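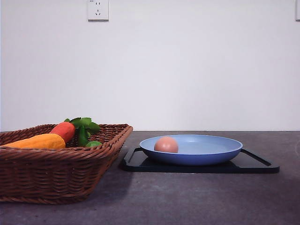
Diary / Home

April, just after 6

Gave the kitchen worktop a proper wipe and put the wicker basket back by the wall, then sat down to ring Kumudini about the allotment in Istomcombe. She's come up to 5th on the waiting list – she was 149th when she signed up! Milagros thinks we should share a plot and grow beans (I want dahlias, obviously). We nattered for ages and I let my tea go cold. Must dig out Mum's old trowel and ask Manolis if he still has that spare water butt.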